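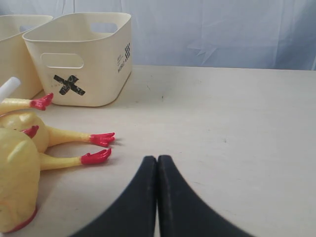 Sesirbridge Library - Kids' Discovery Club

Why put a big X on a basket?

Because your eyes love a bold shape! The black tape X on this cream basket is easy to spot against the smooth, pale plastic. Two baskets can look a lot alike, so a mark helps you tell which is which - even if you're too little to read a label yet.

Now look just under the rim. See the oval hole? It's a handle! Your fingers slip through and the plastic above them takes the weight. There's another one on the far side, so you can lift with both hands and keep the basket level.

Try it at home: pick a colour of tape, invent your own mark and give your favourite toys a basket!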